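Trisolport Community > Arms and Grippers > Maintenance
Thread: Cable loop under the wrist, how much slack do you leave?

fasil_j
Good evening to all. I look after one arm cell at Negussie, it is a table with a pick and place arm that handles fruit and a plastic basket. In November I changed the gripper cable, the old one was broken inside near the connector. The new cable is longer, and now there is a loop hanging under the wrist. With the fingers close to the basket it is like this:

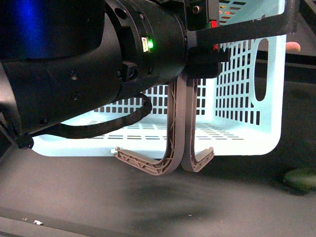
Photo: Fasil Jemal

The clip is on the lower side of the arm and I would prefer not to move it. My questions are two. Is the loop too big? And how often do you check the printed fingers? Mine are the truss type which bend around the object.

Borkov
Too big for my taste. When the arm goes low beside a basket, the loop is the first thing that will catch on the rim. I would shorten it by 60 mm and put a second clip nearer to the flange.

tilde_m
I do not agree with Borkov. A short cable is how the first one died, I suppose? Turn the last joint by hand to both ends and look at the loop at each end. If it becomes straight, you need what you have. I leave 80 mm more than the tightest position asks for.

Borkov
80 mm is a lot when you work in front of a basket wall. But I accept the test by hand, it is a good test. Power off first, please.

fasil_j
Thank you both. I made the test this afternoon. At one end the loop becomes nearly straight, so I will not cut it. At the other end it hangs lower than I like. Then I ran the lemon program at slow speed and watched only the cable. Here it is with the lemon in the basket:
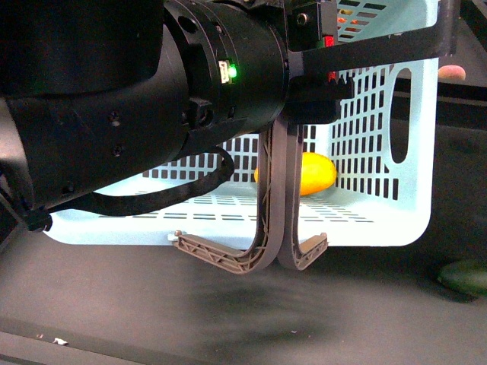
Filed under: Cables and connectors

It did not touch the wall in 4 runs, but I stopped before the lowest pose because I was not sure.

tilde_m
For me this is fine. Put a mark on the cable at the clip with a paint pen. If the mark moves after a week, the clip is slipping, and then you can worry.

Borkov
For me it is still not fine, but it is your cell. At least raise the lowest pose a little — the hooked tips of your fingers reach out to the sides, so maybe you do not need to go so deep.

dremitz_user
About the fingers, as this question was forgotten. We check ours every morning before the first run. Close them slowly and see if they meet evenly, then bend each one a little and look at the thin ribs where they join the outer skin. White lines in the corners mean change it. We log the changes, the last pair did 309 hours. Change both together, an old finger and a new one do not bend the same.

fasil_j
This is very useful. I was changing only the bad one. I will print a new pair tonight and raise the lowest pose as Borkov says. The cable stays as it is, with the paint mark.

tilde_m
Good. And clean the teeth under the bracket when you have the fingers off, a dry brush is enough. No grease there, it collects dust.

Borkov
On the grease we agree.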